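Search this site
Enter keywords
Go

24/12/2024
By Nikolovski

Trovine extends cable-handling set to 3506 episodes

Trovine has added a desktop computer task to the manipulation data it gathers at its Dosemgate site. The set now holds 3506 episodes, up from 2000 in April. Operators guide the arm by hand controller through six subtasks inside an open case, covering SATA data cables, power connectors and drive cage latches. Wrist camera video and joint positions are logged together. Failed attempts are kept and labeled. An episode is dropped only when the video and joint logs fall out of step.

Flexible cables remain the slowest part of the work, and loose wiring near the drive cage often hides the connector from the wrist view.

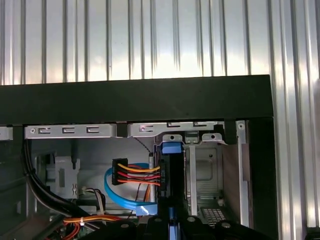
Next release

Pitel, the policy trained on the set, will be retrained in the new year on 3000 of the episodes. The rest are held back for testing.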